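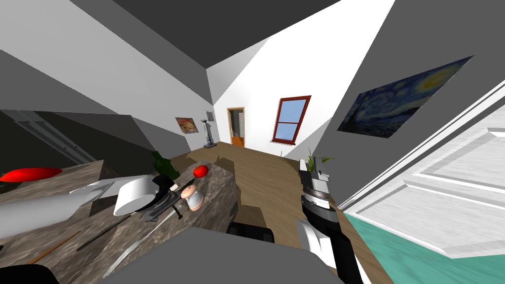 Fig. 1. Pièce à sol de bois et murs clairs ; fenêtre à cadre rouge au fond.

Institut Drellholm
Département d'aménagement intérieur
UE 206 – Matériaux et revêtements de l'espace domestique
Support de la séance 4 : la pierre et le bois dans l'habitation
Version du 26 février 2018

1. Objet de la séance

La présente séance traite des critères de choix des matériaux minéraux et ligneux employés dans le logement. Elle suppose acquises les notions de porosité, de dureté et de dilatation exposées lors des séances précédentes. Les étudiants se reporteront au recueil Stilus pour les définitions normalisées ; le vocabulaire qui y figure est celui exigé à l'examen.

On distinguera dans tout ce qui suit le matériau, la finition et la mise en œuvre. Un même calcaire peut être poli, adouci ou brossé, et son comportement à l'usage en dépend autant que de sa composition.

2. Le bois au sol

Le bois est un matériau anisotrope : il se rétracte et se dilate principalement dans le sens transversal aux fibres. Cette propriété commande la largeur des lames, le jeu périphérique et le mode de fixation. Le sens de pose relève à la fois de la structure et de la perception. Des lames disposées dans la longueur d'une pièce étroite en accentuent la profondeur.

L'humidité du support doit être mesurée avant toute pose et consignée au dossier. Les lames sont entreposées dans le local de destination, emballages ouverts, jusqu'à stabilisation. Une pose effectuée au mois d'août dans un bâtiment non chauffé appelle une vigilance particulière quant au retrait hivernal.

3. Les roches décoratives

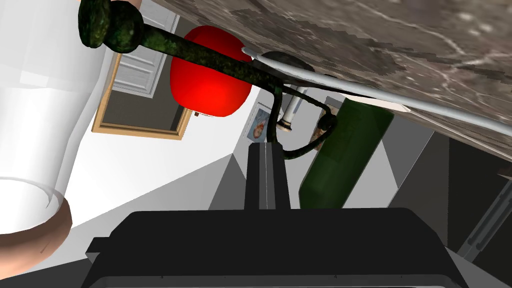
Le terme « marbre » désigne au sens strict une roche métamorphique issue de la recristallisation d'un calcaire ou d'une dolomie. L'usage commercial l'étend à toute pierre susceptible de recevoir le poli, ce qui entretient une confusion fréquente avec certains granites et calcaires compacts. Les veines proviennent d'impuretés ou de fractures recimentées par la calcite. Dans la description d'un échantillon, on nomme d'abord la teinte du fond, puis celle du veinage : le plan représenté ici en vue de synthèse se décrira ainsi comme « fond gris-brun marbré, veines blanc pâle ». L'aspect ne suffit toutefois jamais à établir la nature de la roche, qui se vérifie par l'essai à l'acide ou par l'examen d'une lame mince.

La calcite est sensible aux acides faibles, notamment au vinaigre et au jus de citron. L'attaque produit une tache mate que le nettoyage n'efface pas et que seul un nouveau polissage peut corriger. Les traitements hydrofuges limitent la pénétration des liquides, mais n'empêchent pas cette altération.

4. Le plan de travail

Le plan de travail concentre les sollicitations : chocs, abrasion, chaleur, contact alimentaire. Le prescripteur recueillera par écrit les habitudes de l'occupant avant d'arrêter son choix. La découpe directe sur la pierre est à proscrire, tant pour la surface que pour le tranchant des lames.

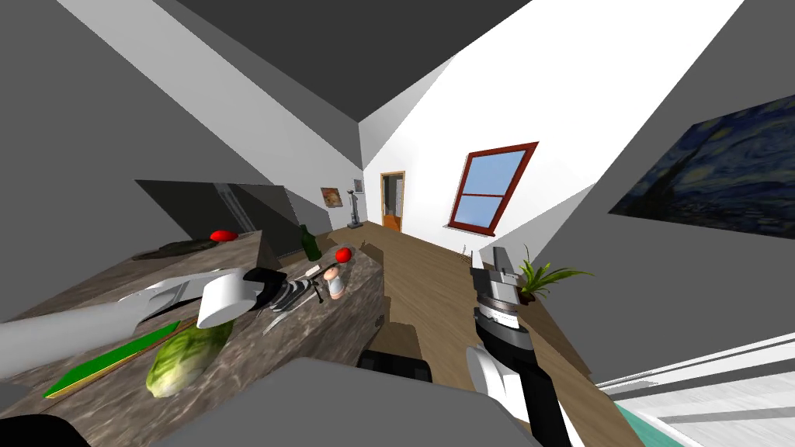
Fig. 3. Plan de cuisine en marbre avec couteau, planche à découper verte et laitue.

Les joints entre éléments seront placés à l'écart de l'évier et de la zone de cuisson. Les chants exposés reçoivent un chanfrein ou un arrondi, à préciser sur le plan d'exécution.

5. Travail à remettre

Chaque étudiant établira la fiche descriptive de deux échantillons de la matériauthèque Palaniappan, portant les références 546 et 916. La fiche indique la désignation, la finition, la teinte du fond et du veinage, le domaine d'emploi et les réserves d'entretien. Elle est déposée au secrétariat du site de Flinthorpe, bureau 211, sous forme imprimée. Les fiches non conformes au modèle du recueil Stilus seront retournées sans correction.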